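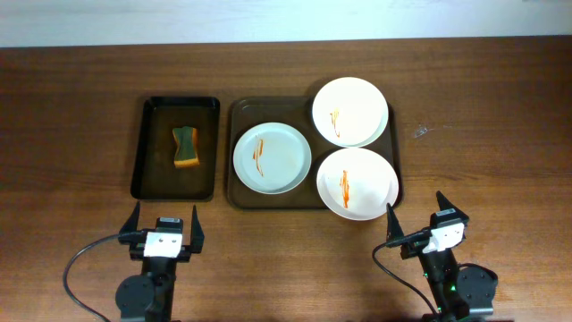 A sponge and used plates on trays at a table.

Parnport to Open Shared Dishwashing Station for Community Meals

Sun 16 December – The Parnport Office of Public Meals will open a shared dishwashing station on Lau Street next month, replacing the disposable plates now used at its weekly suppers. The station will serve the Parnport and Villton meal sites.

The office approved the change in October, following a review of waste collection costs. According to the review, the two sites threw away 2863 disposable plates over the summer season. Under the new plan, each site will receive reusable plates and bowls from a shared stock of 2000 pieces, to be returned after every supper. 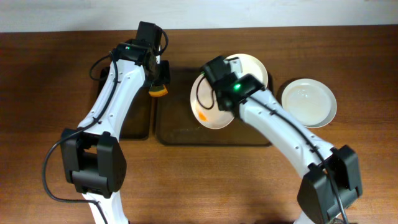 Trays and plates on a tabletop.

Washing equipment will be supplied and maintained by Itomon under a two-year agreement. Guests will be asked to scrape leftover food into the bins provided and to leave dishes on the trays near the exit. Food scraps from both sites will go to the Villton compost yard.

The station will also be open to schools, clubs and religious groups that hold meals in the district. Groups may borrow dishes for up to three days at no charge – a refundable deposit will apply to orders of more than 67 pieces.

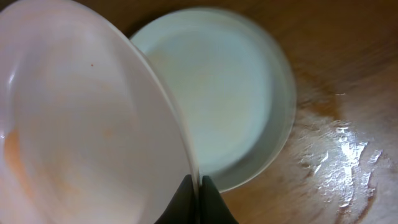

Reading time: 1 minute

Borrowing requests may be submitted at the Lau Street counter, Room 409, during regular business hours. Requests should state the date of the meal, the number of guests expected and the name of a contact person. Supper times at both sites will remain the same.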